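Landeg's winter clothing swap is back, and it's moving into the old Sosteck hall

If your hallway cupboard won't shut and the kids have outgrown everything since last winter, July has good news for you. The Landeg winter clothing swap is coming back, and this time it has the whole ground floor of the old Sosteck hall to spread out in.

Anyone who squeezed into the library meeting room last year will know what a difference that's going to make. The queue ran down the ramp and past the bike racks before the doors had even opened, and by lunchtime the coats were being handed over people's heads. It was a great morning, but a hall with proper trestle tables, a kitchen and somewhere to park a pram is a very welcome step up.

The swap was started by Vaida Kazlauskienė, a retired pattern cutter who moved to Landeg with two suitcases and a sewing machine and has been mending other people's favourite jumpers ever since. The first one was held in her carport. Eleven neighbours came along, it rained sideways, and every one of them went home with something warm.

"I thought, we all have the same cupboard," she told us. "Your cupboard has my coat in it, and my cupboard has your boots. So let's open the cupboards!"

How it works

It couldn't be much simpler. Bring up to 5 clean pieces of winter clothing, get a token for each one at the front table, and spend your tokens on whatever takes your fancy. A token is a token, so a child's beanie counts the same as a wool overcoat. There was plenty of debate about that rule in the early days, but Vaida has always stuck to it and it seems to suit people just fine.

If you've got nothing to bring, come anyway. There's a bowl of spare tokens by the door, and you can help yourself without having to ask.

Coats, jumpers, flannel shirts, scarves, thermals, gumboots and school tracksuits are all on the wish list. Kids' sizes go quickest, and there's always a shortage of men's trousers in the longer lengths. Please leave underwear, pillows and ski boots at home (the ski boots took up most of a table last time and went back with the same family that brought them).

Drop-off opens at 8 am and swapping starts at 10, with the doors staying open for 3 hours. If you can't make it on the morning, you can leave a labelled bag at the Galto bakery counter any time during the week before.

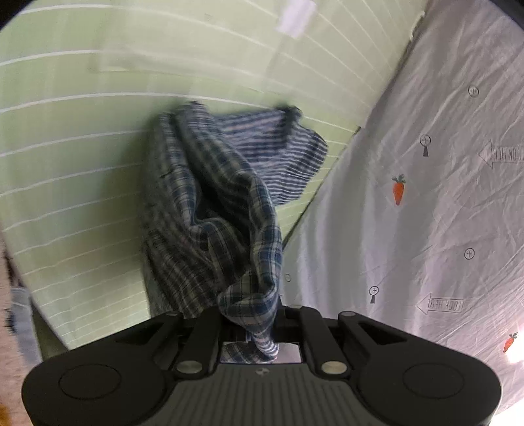
A mending corner worth the trip on its own

The biggest addition this year is a proper mending corner, set up on the stage where there's good light from the side windows. Four sewing machines will be going all morning, along with a button tin that has to be seen to be believed. Bring a torn pocket, a dropped hem or a zip that's come off its track and you'll be shown how to fix it yourself, with somebody patient sitting next to you.

Vaida is especially keen to pass on visible darning, where the repair is done in a contrasting colour so it becomes part of the garment. She's wearing a grey cardigan at the moment with mustard elbows and a little turquoise patch near the collar, and it gets compliments every time she goes to the post office.

"My mother would have hidden the mend," she said. "I like mine bright. It means somebody loved this enough to sit down with it."

There'll also be a short session at 11 am on looking after wool, which covers washing, drying flat and keeping moths out of the drawers. You don't need to book, just pull up a chair.

Soup, tea and a few extra hands

The kitchen will be turning out pumpkin soup and cheese toasties from mid-morning, with gold coin donations going towards hall hire. Livo, the little haberdashery next to the chemist, has chipped in with 80 reels of thread and a box of darning needles, so you're welcome to take a needle home if you catch the bug.

Whatever hasn't found a new home by the end will be sorted that afternoon. Good coats go to the winter shelter program, and anything too worn to wear gets cut up for rags, which the local mechanics are always happy to have.

A few more helpers would be very handy, particularly for hanging racks first thing and folding through the middle of the day. A shift is 2 hours and comes with soup. Put your name on the sheet at the library desk, or just turn up early and look for the mustard elbows.

The hall is on the corner opposite the bowling club, with step-free entry through the side gate. Parking out the front is limited, so walk or catch the bus if you can, and bring a sturdy bag to carry it all home.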